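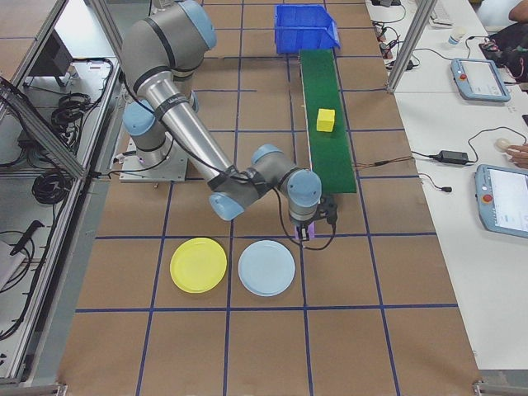 Yellow plate, pale blue plate, grid of blue tape

Re: [flerkoscombe-allotments] Hedge along the north path

Elif Naz Bayram wrote:
> Does the 3000 in the fund cover the whole hedge, or only
> the stretch by the Granthorpe gate? And who is ordering?

It covers the whole hedge. The Granthorpe side takes 40 plants and the rest takes 23. I'll order bare-root hawthorn from Storkus in October, so please don't buy your own.
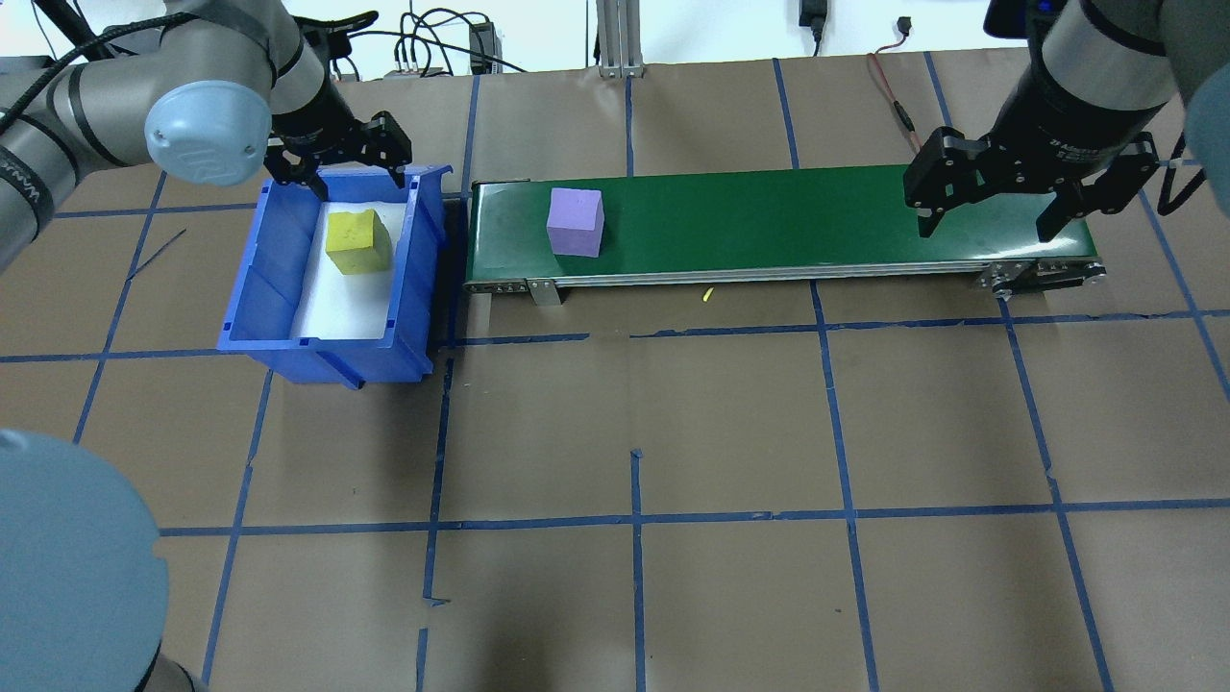 Yellow cube in the blue bin

Spacing is 20 inches, single row. Mrs. Tehrani wants a gap left beside her plot for the wheelbarrow, and I've marked it with two canes. Leave them in.

The old privet still has to come out. Bring a mattock if you own one. We start at 9 a.m. and the gate will be open.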